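About Us

Home / About / Classes / Rentals / Contact

Hi. We're Vemness. A small cooking school, evening classes mostly, some mornings. Beginners welcome, in fact beginners preferred.

How it started

Zuleica Bastos was teaching neighbors to make beans and rice in her own kitchen. Word got out. Too many shoes in the hallway. She called Malou Lauritsen, who had baked for hotels and was tired of 4 a.m., and the two of them signed a lease one April with 3 folding tables and a borrowed stove. First class was soup. Half the group came back for the second one, which was bread, and brought people with them.

We've been going ever since. Still soup first. Still bread second. 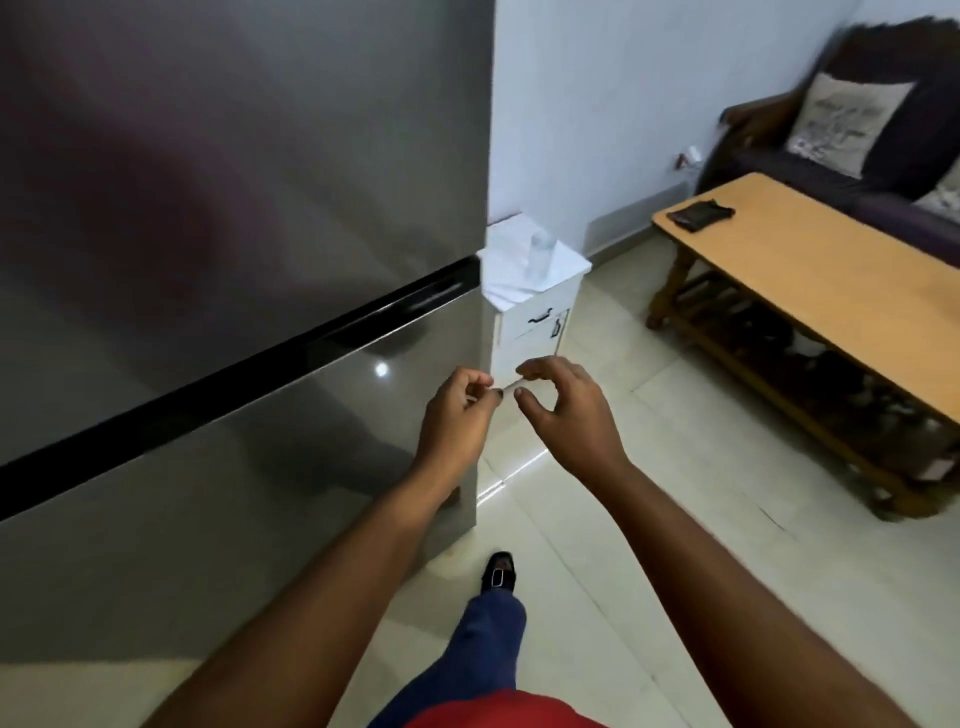
What we teach

Plain home food. Knife skills, stocks, beans, roast chicken, flatbreads, pickles, a few cakes. How to shop for a week without throwing half of it out. How to read a recipe all the way thru before turning on the heat (Malou will ask if you did).

No tasting menus. No foam. If you want to go pro we're happy to point you somewhere else, there are good programs for that.

Classes run two and a half hours and you eat what you made. Bring a container for leftovers. Bring an apron if you have a favorite, otherwise we have a drawer full.

Who we are

Zuleica Bastos. Founder. Beans, rice, stews, anything slow. Does the schedule too, so be nice when you reschedule.

Malou Lauritsen. Co-founder. Bread and pastry. Strong feelings on rye.

Damián Aguirre. Knife skills, meat and fish. Came as a student, took the same class twice, now teaches it.

Ihor Onyshchenko. Pickles and ferments, dumplings in winter. Also the reason the shelves are labeled.

Fidel Henríquez. Front desk, bookings, gift cards, parking questions. Email goes to him first.

The Molto table

Our monthly dinner. 19 seats, one long table, students cook and students serve. Named after a word Zuleica's first landlord used for everything. Guests pay what the ingredients cost, plus whatever they feel like putting in the jar. The jar pays for free places in the beginner class. Sells out quick, so get on the list.

Good to know

Allergies: tell us when you book, not at the door. We can work around most things but we do use nuts and flour in the same room.

Kids: 12 and up with an adult. Younger ones have thier own Lozano mornings during school breaks, short sessions, lots of dough.

Drinks: water and tea are on us. Anything else, bring your own, soda is fine, leave it off the work tables please.
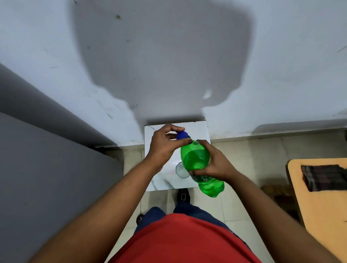 Opening a bottle of soda.

Private groups: yes. Birthdays, office teams, a book club that cooks its way through novels. Room rental is 800 for the evening, teacher included, ingredients extra. Deposit holds the night.

Getting here

Side entrance, ring twice. Door opens fifteen minutes before class. The lot in back is shared with the tile shop so please don't block there gate.

Questions, gift cards, lost lids: ask for Fidel at the front desk or use the contact page.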